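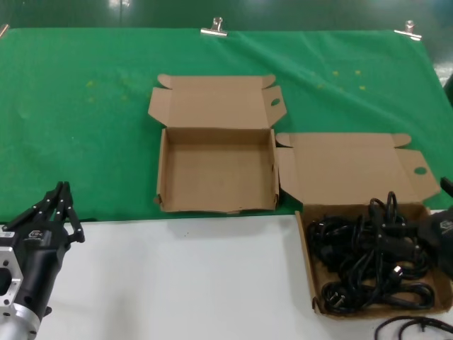 Two mailer boxes, one empty, the other full of black power cables.

The cable box at Brorkside had not been sorted since February. Irja Kauppinen, who looks after supplies for the building, set aside 45 minutes for it and used all of them.

Her method is simple. Every cable comes out, gets straightened and is checked against the list of equipment still in use. A cable with a match goes into a clean box. A cable without one goes to recycling. Anything with a cracked jacket or a bent prong goes to recycling too, even if it still works.

"People keep power cables longer than they keep the thing the cable came with," she says.

The list is kept in a program called Zetska and has 878 entries, down to the desk lamps. Kauppinen prints only the pages she needs and crosses lines out by hand.

She likes plain brown mailers with an attached lid. They open flat at the back, they stack when closed, and they can be written on. Plastic tubs from Modico were tried for a year and ended up holding paper towels.

Coiling takes the most time. She makes each loop about as wide as a hand and never winds a cable around its own plug, where the wire bends hardest. Each coil gets a strip of hook-and-loop tape.
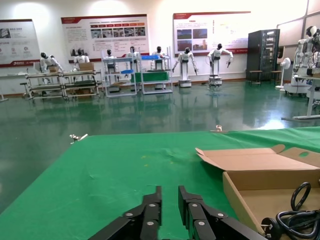 Labels come last

Kauppinen writes the length and plug type on a paper tag and folds it over the cable 2 inches from the plug. The lid gets a short summary and the date. The newest one reads "Power, long, September 30, 2023."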